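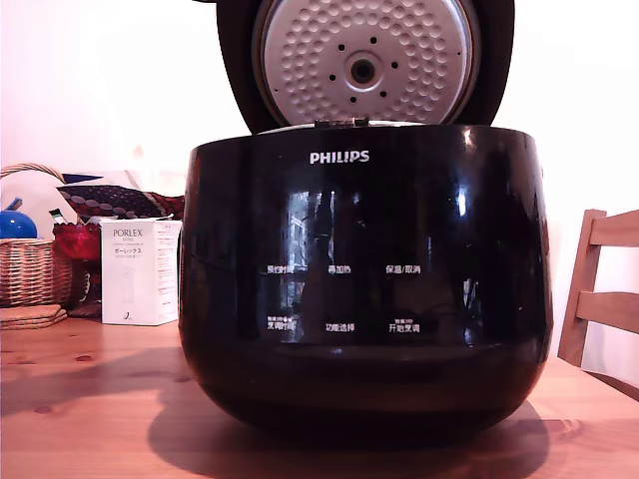

4. Closing the lid and starting the cooker

4.1 Why a rice cooker

In the previous section we considered chores where the object is soft and its shape is not known in advance, such as folding a towel. In this section we consider a chore which seems much easier. A person closes the lid of a rice cooker, selects a function and starts it, and usually does not think about it at all. The object is rigid and it has one hinge. It is therefore often placed in the group of "solved" kitchen tasks, together with opening a drawer and turning a knob.

Our experience with the Clulent arm is different. Of all the tasks in the Vestside set, the rice cooker gave us the largest difference between what we expected and what we measured. We think the reasons are worth to describe in detail, as similar surfaces and similar panels are found on many other appliances.

4.2 Setup

The cooker stands on a light wooden table with its lid open and its control panel toward the viewer (Figure 6). It is a black Philips model with a rounded body. The body is glossy, and the room is mirrored in it. The labels on the front are in Chinese and form two rows of three. For this task four of them matter: 功能选择 (function select), 烹调时间 (cooking time), 开始烹调 (start cooking) and 保温/取消 (keep warm/cancel).

We did not clear the table for the experiment. A white box with the word PORLEX stands to the left of the cooker, a wicker basket is farther left, and the back of a wooden chair is visible at the right. Many published evaluations use a bare table and a gray curtain. A home is not like this, and we wanted the planner to deal with ordinary neighbors of the appliance.

The task has three stages:

(a) close the lid until it latches;
(b) press 功能选择 until the wanted function is selected;
(c) press 开始烹调 and confirm that the program has started.

A trial is successful only if all three stages are completed without human help. The pot was filled by hand before each trial, so that measuring and washing of rice are not part of the result. We ran 144 trials with the Lakatano controller, divided between morning and evening light. The position of the cooker was moved by up to 10 cm between trials, and it was turned by a small angle each time.

4.3 Perception

The depth sensor gave almost no valid points on the front of the body. On the black surface most of the signal is lost, and where there is a highlight, the depth value jumps to something far behind the table. The inner plate of the lid is a different case. It is silver and covered with small dimples, and the sensor returned many points there, but they were noisy. The round fitting in the center of the plate was the most stable feature, and we finally used it to estimate the lid angle.

The reflections caused a second problem. The bright patch of a window can lie directly over the printed labels. To a human reader this is only a small disturbance. Our text detector, however, treated the edge of the patch as the edge of a button, and the proposed press point moved to the side. The effect was stronger in the morning trials. When the cooker was turned, the patch stayed more or less where it was on the body while the labels moved, and this confused the tracker, which assumed that both belong to the same surface - in a geometric sense they do not.

Reading the labels was easier than finding them. When the crop was good, the characters were recognized correctly in nearly every case. The small print above the lower labels was not used, as it could not be read at our camera resolution.

4.4 Results by stage

Closing the lid failed in 21 trials. The most common reason was that the arm stopped too early: the force limit was reached, the controller decided that the lid was closed, and the latch had not caught. A person in this situation hears that there was no click and pushes again. We added a simple second push to the program and used it in a separate set of trials, which is reported in Section 6.

Selecting the function was the slowest stage. Flat labels give the finger nothing to feel, so contact alone does not tell the arm if a press was accepted. The controller waited some 5 seconds after each press and then compared the views before and after. This is safe but slow, and it is not the way a person would work.

Starting the program was reliable when the two stages before it had been correct. When stage (b) ended in a wrong state, the controller did not notice it and pressed start anyway. We consider this the most serious fault in the whole task. A lid that is not latched can be seen from outside, but a wrong program is discovered only later, at dinner.

4.5 Comparison with a human baseline

For comparison, the same stages were done by persons who had not used the cooker before and who do not read Chinese. They were given a printed translation of the labels. Every one of them closed the lid at the first attempt. Several hesitated between 功能选择 and 烹调时间, so the panel is not trivial for people either. The difference is that they asked, or pressed cancel and began again. Our controller has no such behavior yet - it goes forward through its stages and never returns. Kļaviņa [14] observed the same pattern with washing machines.

Figure 6. The appliance used in the task, with open lid and front panel.

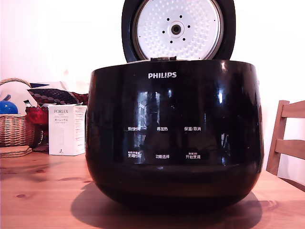 4.6 Limitations

Only one cooker was used, and we cannot say how much of the result would be the same for a matte body or for raised buttons. The table was the same in all trials, and the light was not measured, only noted as morning or evening. The arm was mounted in a fixed place in front of the table, which a household would hardly accept.

We also did not test the inner pot. Lifting it out after cooking involves heat and steam, and our safety protocol did not allow it. For a user this step may be more important than pressing the start button, and a machine that can do only the second is of limited help. We plan to include it in the next version of the Vestside set, with a colder substitute for the first trials.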